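A year in Nunavstead

September 2025

I moved from Grirberg to Nunavstead a year ago, and a few people have asked how it worked out. I answered most of them with one line. This is the longer answer.

The reason was rent. My last place in Grirberg cost $2,164 a month after the final increase. It had one bedroom and a kitchen where the oven door couldn't open all the way if the dishwasher was open too. The place I have now is $1,650. It has one bedroom and a second small room with a window, and both appliance doors open. That leaves me $514 a month better off on paper.

On paper is the important part. I kept my job, and the job is still in Grirberg. My manager agreed to two days a week in the office, so I take the train in on those days. I bought single tickets for the first month, which was a mistake. The monthly pass is cheaper if you go in even six times, and the ticket window will tell you this if you ask. I didn't ask. I used the machine.

The train leaves Nunavstead at 6:40 and I'm at my desk before 8:30. Going home is worse. There is a gap in the evening schedule, and if I miss the 5:25 I sit in the station for more than an hour. I have learned to leave meetings early. At first I apologized for it, and then I put the train in my calendar as a meeting of its own, and people stopped scheduling over it.

The heat was the other thing I got wrong. In Grirberg it was included. Here it isn't, and the building is old, and the first real bill came at the end of November. I had set aside money for heat but I had based the amount on what my sister pays, and she lives in a newer building with people above and below her. I'm on the top floor. I called the landlord, and he came by with weather strip for the windows and put it up himself in an afternoon. The next bill was better. It was still more than my sister's.

I also closed the door to the small room for the winter and worked in the bedroom. I don't recommend it as a way to live, but it was fine from December to March. I got a folding table and put it away on Friday evenings so the room would be a bedroom again for the weekend.
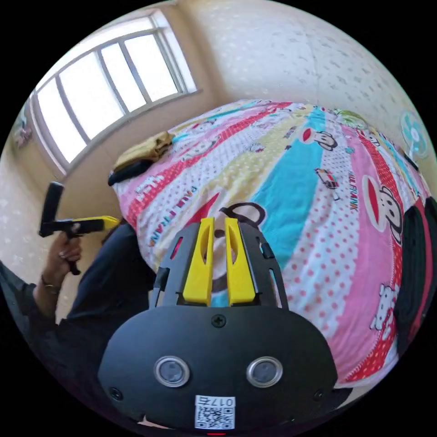 Panagiotis Zupan wrote to me that I was leaving out the biggest cost, the car. He moved out of Grirberg three years before I did, to a town farther up the same line, and he held out without a car for one winter. His view is that anybody comparing rents between the city and a small town should add a car to the small town side from the first day, with insurance, and then see if the move still makes sense. For him it came out almost even. He said he would do it again, but he wouldn't tell people it was cheaper.

I think he's right about his town. I don't have a car, and so far I haven't needed one, but that depends on where I happen to live in Nunavstead. I can walk to the station in 10 minutes. The grocery store is past the station. The doctor is on the same street. If I had taken the other apartment I looked at, across the river, I would have bought a car by Christmas. The rent there was lower, too, and I almost signed. So his point stands: look at what you'll have to buy in order to live at the address.

I did rent a car for the bigger errands. I've done that four times in the year. Once was for the dump, once for a funeral, and twice to get furniture.

The move itself was done by a company called Grisance. I chose them on price. They gave me a flat rate, arrived when they said they would, and charged what they had quoted. One of the bookshelves lost a foot. I filled out their form and they sent a check a few weeks later. I mention it mostly to say that I took pictures of everything before it was loaded, and the form asked for those, and without them I think it would have been a longer conversation. Take pictures of the furniture. Take them with the drawers out as well.

I gave away too much before the move. I had read that you should get rid of anything you hadn't used in a year, and I followed that and then had to buy a second set of winter boots, a stepladder, and a good flashlight. The power goes out here. It isn't often, but in Grirberg it never went out once in the eight years I was there, and I had stopped thinking of a flashlight as something a person owns. I would now say keep the dull, useful things and get rid of the nice things you don't like.

For small purchases I go to Vasić, the hardware store by the bridge. It is more expensive than ordering, and I go anyway. When the kitchen faucet started to drip I took in a photo of it, and the woman at the counter went to a drawer and gave me two washers, and told me to use the thinner one first. The thinner one worked. The store closes at noon on Saturdays and I still forget.

Food costs more than I thought it would. There is one grocery store, and it knows there is one grocery store. I started buying rice, coffee, and laundry soap in Grirberg on office days and carrying them home in a backpack. Fruit and vegetables are better here from June on, when the farm stand opens, and worse the rest of the year. I eat out less. There are only a few restaurants and two of them are pizza. I did put this in the budget as a saving, and it is one, though I don't think of it as a benefit.

The hard part was the first spring. In winter I expected to be home in the evenings, so I didn't mind it. In April the days got longer and I noticed that everyone I would have called was an hour and a half away. I joined the library and then a walking group that meets there on Thursday evenings. Most of the group is retired and they walk faster than I do. I've gone almost every week since. I wouldn't say I have close friends here yet. I know people to talk to, and one of them has a key to my apartment in case I lock myself out, which I did in July.

Sleep is better. My street in Grirberg had a bus line and a bar. Here I hear the freight train at night if the windows are open, and after the first couple of weeks it stopped waking me up.

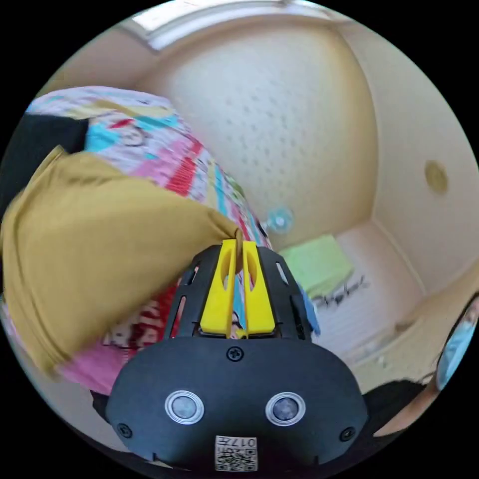
Was it worth moving for the money alone? For me it was close. After the train pass, the heat, and the rental cars, I kept a little under half of what I had expected to save each month, and the moving costs ate the first several months of that. If the office asks for a third day, the saving gets thinner again, and I'd have to think about the early train three mornings a week in the dark.

I renewed the lease for another year in August. The rent stayed the same, and I asked the landlord to put the window work in writing this time, so the bedroom windows are supposed to be done before it gets cold. He has measured them. I'm also going to try keeping the small room open this winter with a heater on a timer, and I'll write down what it costs.

Contact | © Notes from the 6:40 | Back to top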